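**Re: [household-list] Fruit in the bin, or fruit on the table?**

Dear all,

thank you to Diane for the long answer on storage. I read it two times, and I keep one part here so the others can follow:

> On April evenings our kitchen is warm, and the plums go soft before the apples do. I keep them in separate bowls. Lino says I am too strict, and that one bin is enough if you empty it often.
> -- Diane Penner

I agree with Diane about the plums, but I want to defend the one bin a little. My opinion is that the shape matters more than the number. A rectangular bin with sloped walls is easy to wipe, and the fruit does not hide in a corner. I used a wire basket before, and it left marks on every soft plum.

The other question was from Neelam: do you sort on the table first, or directly into the bin? I sort on the table. It needs more space, but you can see each piece from all sides.
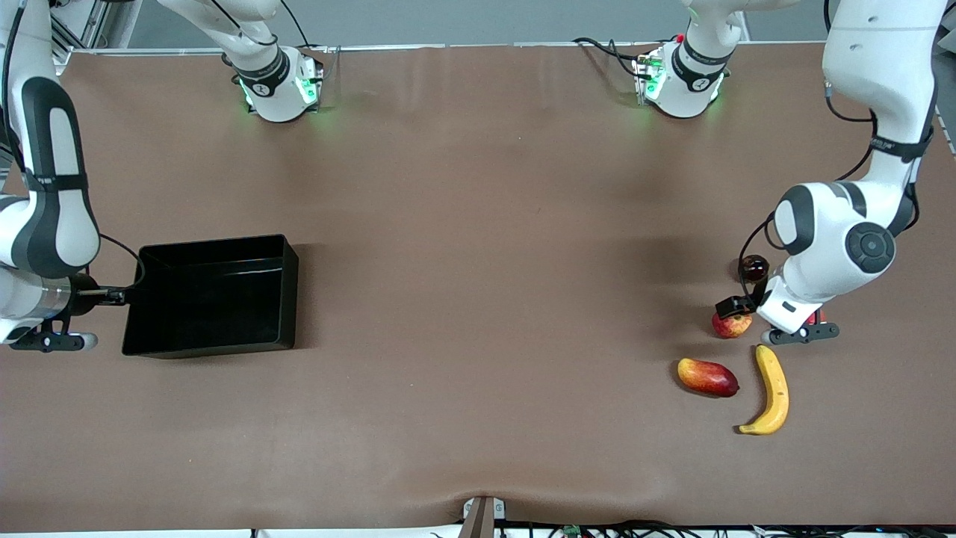 *Hollton, April*

A black plastic bin and a brown tabletop are enough for this work. On a dark red plum a soft spot is difficult to see, so I press very lightly near the stem. With a red apple that has yellowish streaks it is easier -- the brown spots are visible at once.

My order is simple. Apples go in first, at the bottom. Plums go on top, in one layer only, and I eat them first. If a plum is already soft, I do not put it in the bin at all.

Ottavio asked in message 1716 of the archive if the bin should have a lid. I would say no for the kitchen. I tried a lid for one week in Trurkach, where we had a cold pantry, and there was water on the inside each morning.

Does somebody have experience with paper between the layers? I have only old newspaper and I am not sure about the ink.

With kind regards,
Samuele Santoro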